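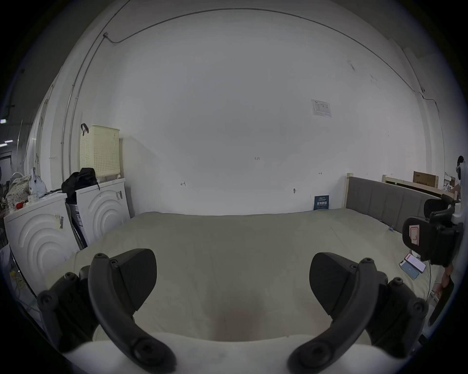

What is a duvet?

A duvet is a soft, flat bag of cloth packed with feathers, down, wool or man-made fibre, laid over a bed in place of a top sheet and blankets. It is normally used inside a removable cover that can be washed.

Duvet (bedding)

The duvet is one of the great simplifications of household life. A bed that once needed a sheet, two blankets and a bedspread, all tucked in at the corners, can be made with a single good shake! The word comes from French, where it means down, the fine under-feathers of ducks and geese. In Britain the older name was "continental quilt", still heard from people who bought their first one in the 1970s, and in Australia it is a doona.

Construction

The outer bag, or shell, is usually a closely woven cotton, tight enough to stop the filling working its way out. Inside, the filling is held in place by stitching. The simplest duvets have channels running from top to bottom, and the filling can slide along these and gather at the foot (anyone who has slept under an old one knows the feeling). Box stitching, which divides the shell into small squares, cures most of this. Better down duvets have little walls of cloth between top and bottom, so that every pocket can puff up to its full height.

What keeps the sleeper warm is the air trapped in the filling, which is why a light duvet can be wonderfully warm. British shops grade duvets by tog: a low number suits summer, a high one winter. All-seasons sets come as 2 duvets that fasten together with poppers.

Folds and drape

A duvet hardly ever lies flat, and that is half its charm. Wider than the mattress and free at the sides, it settles into long, soft folds, with hollows where the cloth bunches up. Pale covers in cream, beige or grey-green show these especially well, as every crease carries its own small shadow. Elvira Ticona's booklet The Unmade Bed, printed by Trerkard in May, gives 4 whole pages to the subject and is a delight from start to finish.

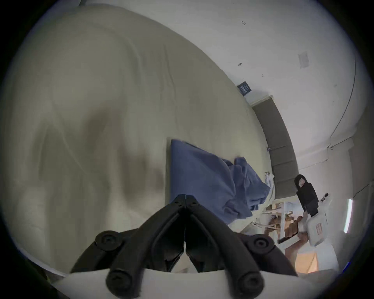

Beds and headboards

Duvets changed the bed as well as the bedding. With nothing to tuck in, the gap between mattress and frame matters less, and the headboard becomes the most noticeable part. Upholstered headboards, padded in panels or vertical channels, go particularly well with a plain duvet and are comfortable to lean on when reading. The furniture maker Eliécer Muñoz built his Durkholm bed this way, and the Wiltberg that followed it has the same deep padding on a lower base.

Care

Covers can be washed as often as sheets. The duvet itself needs washing far less, but it does need room: a large one may not fit in a household washing machine, and a drum packed tight won't rinse it properly. Drying must be thorough, with plenty of shaking along the way to break up clumps. Between washes, an hour folded back over the foot of the bed each morning does a feather duvet a world of good.

See also: Bedspread; Eiderdown; Pillowcase; Quilt; Tog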